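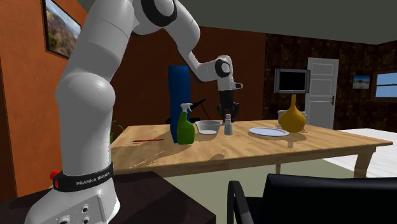 When does the change to iodized table salt take effect?

Packs filled from the start of April will carry potassium iodate in place of potassium iodide. Stock already in stores can be sold until its printed date.

Brurnix, which refines and packs the Drakar line of table salt at its plant in Jino, confirmed the change of iodine compound in a notice to distributors dated 19th January. The notice covers fine-grain iodized salt in all retail pack sizes. Coarse salt, pickling salt and the non-iodized fine grade are unaffected.

The declared iodine content stays at 25 milligrams per kilogram. Only the carrier changes. Potassium iodate holds less iodine by weight than potassium iodide, so the dosing rate goes up: 1.69 milligrams of iodate are needed for each milligram of iodine, against 1.31 milligrams of iodide. The compound will continue to be sprayed onto the dried salt as a water solution ahead of the screw mixer. The plant packs 3490 metric tons of iodized fine salt a year on a single line.

Stability in storage is the stated ground for the switch. Iodide oxidizes slowly in the presence of moisture, light and certain impurities, and part of the iodine is then lost as vapor. Losses are larger in humid rooms and in packs that have been opened. Iodate dissolves less readily and holds up better under the same conditions. Producers using iodide often add a stabilizer such as dextrose together with an alkaline buffer. Drakar fine salt has contained dextrose for that purpose, and it will be removed from the recipe and from the ingredient list.

The company based its decision on 200 retained packs, half made with each compound, stored for 12 months in a climate room and in an unheated warehouse. Samples were drawn from the top and bottom of each pack and titrated with sodium thiosulfate. Iodide packs were first treated with bromine water to convert the iodide to iodate, so that both sets could be read by the same method.

"The difference in sealed packs was small in the first three months and clear by the ninth," said Filipa Loureiro, laboratory manager at the plant. "In opened packs it was clear much earlier. We also saw less spread between top and bottom, which we put down to the iodide moving with moisture in the pack."

Full results have not been published. Loureiro said a summary table would be sent to distributors on request, with the storage temperatures and humidity readings attached.

A household survey was run alongside the storage work. Forms went to 1668 addresses in the Jino supply area and 1637 came back complete. They asked where salt was kept, in what container, and how long a pack lasted. Most replies gave a closed cupboard as the storage place. The second most frequent answer was an open shelf beside the stove, where steam and heat speed up iodine loss.

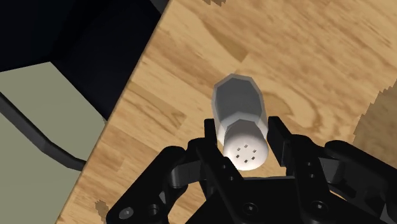

Salt shaker with a perforated white cap.

Frøydis Fjeld, a food chemist who reviewed the test plan, said the survey was useful mainly for setting realistic conditions in the climate room. She noted that it did not measure iodine in the salt people had at home. "You would need to collect samples from the kitchens to say anything about that," she said. "Storage place is a proxy and should be read as one."

Fjeld said that neither compound changes the taste or color of the salt at the level used. Cooking instructions do not change. Adding salt late in cooking reduces losses to steam with either form. The anti-caking agent, sodium ferrocyanide, is kept at its present rate.

New packs can be told apart by the ingredient line, which will read "salt, potassium iodate, anti-caking agent." The front label and bar codes stay the same. Distributors who hold both versions have been asked to keep them under separate lot numbers until the older stock has cleared.

Catering sacks follow once the present stock of printed sacks is used up. The notice gives no date for that step.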